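Home » Shop » Ritual supplies » Offering sets » Novirico Home Altar Set

Novirico Home Altar Set

The Novirico set is made for people who keep a small altar at home and want to begin with the correct things, without buying every piece alone. It was prepared by Hortensia Urrego, who has sold candles, herbs and incense in the Huanca market for 16 years, and it follows the way she makes her own table for the ancestors.

What is in the set

One altar cloth, cotton, dark red
One offering dish, glazed clay
One water glass, plain
3 white candles, unscented, each burns almost a full day
One packet of copal resin, 200 grams
One small brass burner with lid
One booklet with prayers and instructions in English and Spanish

The cloth can be washed by hand in cold water. Please do not use bleach, the color will suffer. The clay dish is glazed on the inside only, so it should not stay in water during the night.

How to use the dish

The dish is for food offerings. In the tradition that Hortensia follows, the food is put in the morning, before the family eats, and it stays until the sun goes down. Fruit, bread, cooked corn and sweets are all accepted. She does not put salt on food for the dead. Other houses do it in a different way, and if your grandmother taught you something else, please follow your grandmother.

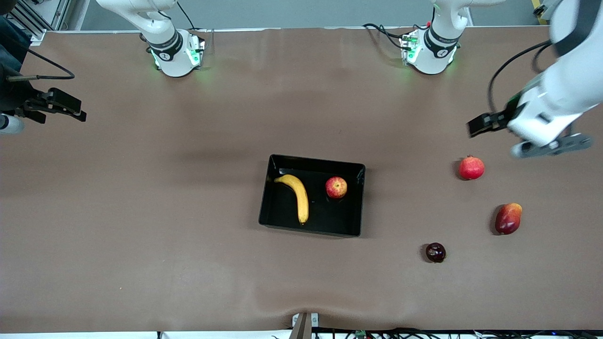

After sunset the offering is taken away. Many customers write to ask us if they can eat it. Hortensia says no, it has been given already. She leaves it under a tree or in the garden. If you live in an apartment, you can wrap it in white paper and put it with the kitchen waste, with a few words of thanks.

The water in the glass is changed every day. When you see many bubbles on the glass, some people say that a spirit came near. We only sell the glass and we do not promise bubbles.

About the copal

Our copal comes in yellow pieces, not powder. Use a piece the size of a chickpea on a burning charcoal disk. Charcoal is not included because of the shipping rules, but you can find it under Betstead Charcoal Disks in this same section. The burner becomes very hot, so put it on a stone or a ceramic tile, never directly on the cloth. Open a window, and keep birds and other small pets in a different room.

Corergate edition

The same set is also offered with a carved box, called the Corergate edition. The boxes are made by Jhonatan Cáceres in his own workshop and there is usually a wait. Orders for the next group close in June. The design on the lid is a sun or a moon, please write your choice in the notes when you pay.

Shipping and returns

Orders leave our store in three working days. The clay dish is packed in straw. If it arrives broken, send us a photo and we will send another one without cost. Candles and resin cannot be returned after the packet is open.

Product code: 3000
Availability: in stock
Related products: Betstead Charcoal Disks, Novirico Candle Refill, Florida Water (small bottle)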